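**Steamer cuts out before buns are done**
Opened by: Markos Kourkoulas
Assigned to: Kadir Karaca
Status: open

Hi Kadir, me again about the Kelon steamer! It keeps clicking off after roughly 8 minutes, way before the buns are cooked through. I turn it back on, it runs a bit, then clicks off again. Same thing all through February, and it's getting worse.

What I've tried so far:

- Filled the base with 400 ml of water, then 510 ml. The bigger fill got me a little longer, but it still quit.
- Plugged it straight into the wall (it was on the Plastholm power strip before - no difference).
- Wiped out the bottom of the pot. There was a chalky ring in there, and I got most of it off with vinegar.
- Cut the batch down to 3 buns so the steam has plenty of room to come up through the holes.

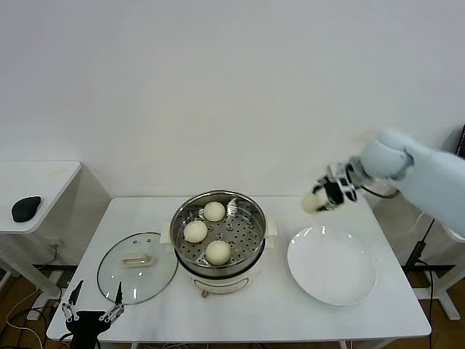 *Small batch on the steamer tray, lid off, plate on the right.*

I had the lid on for the whole run, by the way, and I only lift it to check the buns. The middles come out gummy, and I end up finishing them in a pan, so dinner is late and everybody's cranky.

**Kadir, 4:15 pm:** Thanks Markos! Sounds like scale on the heating plate to me - it overheats and trips the cutoff. Can you do a proper descale and run it with plain water, no buns? Tell me how long it lasts.

**Markos, 6:40 pm:** Will do tonight. I've only got the Kondport descaler, hope that's okay for stainless. I'll check the label first and post the time here.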